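Folding Clothes on the Bed: Your Questions
Posted March 28, 2018 by Milagros Rivas
Filed under: Laundry, Bedrooms
35 comments

I get a lot of mail about folding (more than I ever got about cooking, which I spent years on!) so I've put the ones that keep coming back on one page. Scroll down to what you need.

Why do you fold on the bed and not on a table?
Space, mostly. Our table at home in Ranero is small and usually has somebody's homework on it. A bed gives you room to spread a big shirt out flat with both sleeves open, and you can walk around three sides of it. It's a bit low for my back, so I kneel on a cushion when there's a lot to get through.

Should I make the bed first?
Yes please! Pull the cover tight and smooth it down before you put anything on it. If the cover is bunched up, your folds come out crooked and you end up doing them twice.

Does the color of the bedspread matter?
More than I expected. Dark clothes on a dark cover are misery, you can't find a sleeve or tell which way the collar faces. On a loud kids' print like the Paul Frank monkey one, anything black shows up right away. The trouble is with patterned things, which can get lost among all those stripes and dots, so I put the black pieces down first and lay the patterned ones on top of them.

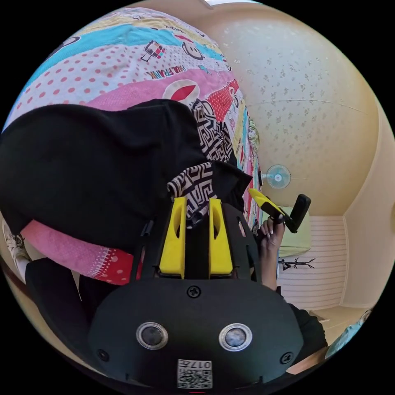
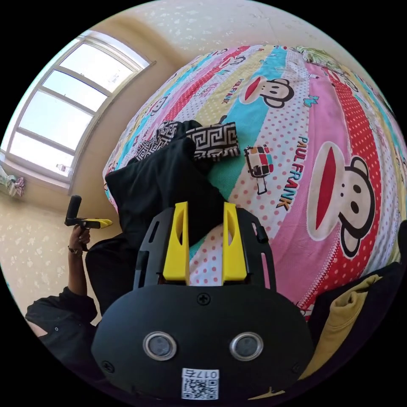
Ettore Parisi wrote in to say he does it the other way around: patterned pieces get folded first and go straight in the drawer, and the black ones wait until the end, when he has the whole bed to himself and can turn on the big light to check for lint. I tried it for a week. It's good for the lint, I'll give him that, but I kept leaving the black pile until bedtime and then moving it to the chair.

How do you fold something slippery?
Slowly, and in fewer folds. I go in half lengthwise, smooth it with my forearm, then roll it up from the bottom. Rolling holds better than a square fold and it doesn't slide off the stack when you carry it down the hall.

What about scarves and thin cloths?
Halves, then halves again, then over a hanger. If there's a border pattern I line up the edges by the pattern and ignore the hem, because hems are often a little off.

Do I have to iron before folding?
I don't, except for cotton shirts. 100 percent cotton creases if you look at it wrong. Everything else gets a good shake and a pull at the corners.

My kid sits on the piles. Help?
Give them the socks! Mine pairs socks at the pillow end and I work at the foot. The pairs are sometimes very creative.

Can I send in a question?
Sure, leave it in the comments. I'm doing a page on closets in June, so closet questions may wait until then.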